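2026-03-03, bench notes, Humstead side table

Picked up the small-item sorting task again. The question for Karabulut is still the same one from August: can a machine put the little stuff away at the sink, soap, sponges, bottle caps, without someone standing over it. My answer today is partly. Hard square things are fine. Smooth rounded things are where the time goes, and most of what sits around a real sink is smooth and rounded.

Working with the two hand-held grippers on the white foam board, small basket on the left. Left hand does the picking, right hand is there for a second grip if needed. 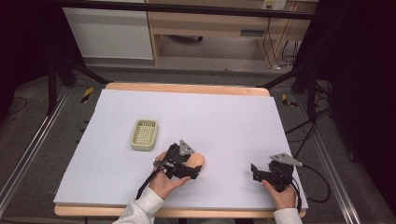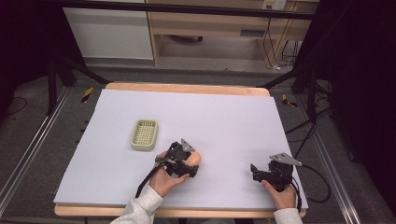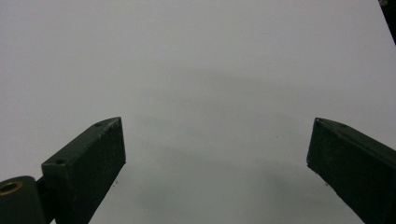 Ran 51 pick-and-place demos before lunch. Threw out 2 where I bumped the cable, and 3 more where I let go too high over the basket. The rest go to Dumaser for training tonight.

Things to fix:
Fingertips need a softer pad. Bare fingers on a curved surface means squeezing harder than I want to, and the policy will copy that.
Slow down on the approach. I rush when I get bored and it shows in the data.
Try the basket turned sideways. Everything so far has it pointing the same way, and no kitchen is that tidy.

The Clurcombe people asked if this would be ready for their break room by summer. I said no. Clearing one known object off a flat board is a long way from wiping down a counter with crumbs and a wet sponge on it. A person does this job in a couple of seconds without looking.

Next session: same setup, 2 objects at a time, check whether the right hand earns its keep.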